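Sorting and Storing Bar Offcuts in a Metal Bin

Short lengths of bar pile up in any small shop. They get leaned against a wall, kicked under a bench and bought again a month later when no one can find them. A bin on the floor solves most of that, provided you set it up with a little care and don't overfill it.

What you need

A metal bin with sloping sides
Light wooden boards to go under it
Paint or marker in two colors
A tape measure
A stiff brush and some rags
Work gloves

Choosing the bin

Sloping walls are worth looking for. Bars slide toward the middle and you can get your fingers under the ends. In a straight-sided box they lie tight against the wall and you end up tipping the whole thing out. We use the Stornholm bin in the larger size, but any bin of that shape will do. Check the rim for burrs and file them off before you put anything in it.

Measure the inside length at the bottom, where it is narrowest. Ours takes bars up to 600 mm. Anything longer goes on the wall rack.

Setting it on boards

Don't put the bin straight down on carpet or bare concrete. Carpet gets crushed and picks up oil, and concrete holds damp against the metal. Lay the boards flat and side by side, with enough sticking out past the bin that you can see wood all the way around. If the bin rocks, shim the boards and leave the bin alone.

Brush out the bin and wipe it down before loading. Bars should be wiped too – grit in the bottom will scratch paint quickly.

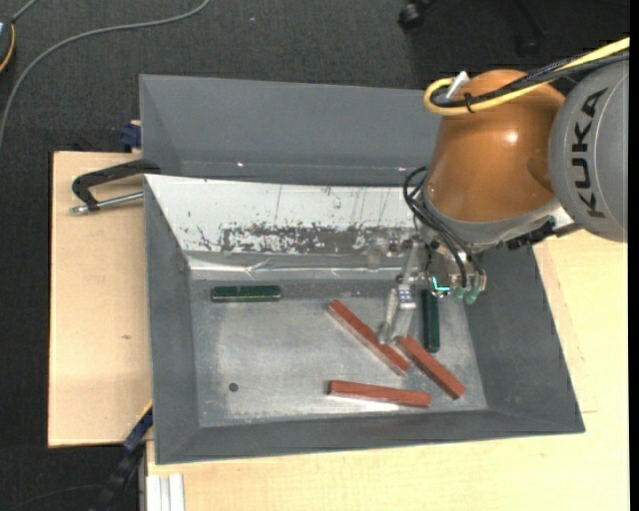

Step 4: Load by color

Pick two colors that look different in poor light. Reddish brown and dark green work well together against a gray bin. Use one for stock you can cut freely and the other for pieces set aside for a job. Write the code on a card and hang it near the bin, or it will be forgotten by September.

Lay the bars in flat, one at a time. Do not drop them. Try to leave a gap wide enough for a fingertip, or for whatever you lift them with, along at least one side of each bar. Two bars pressed face to face are slow to separate, especially with gloves on.

Stay with a single layer if you can. A second layer hides the first, and people take from the top whether it is the right piece or not.

Step 5: Keep it usable

Anything shorter than 100 mm goes in the scrap bucket. Touch up worn paint when you notice it. The Filberg paint we started with chipped at the corners, so we changed to Zira enamel and have stayed with it.

When the bin is full, stop adding to it and use up what is there. A second bin usually fills just as fast.

Last updated December 2025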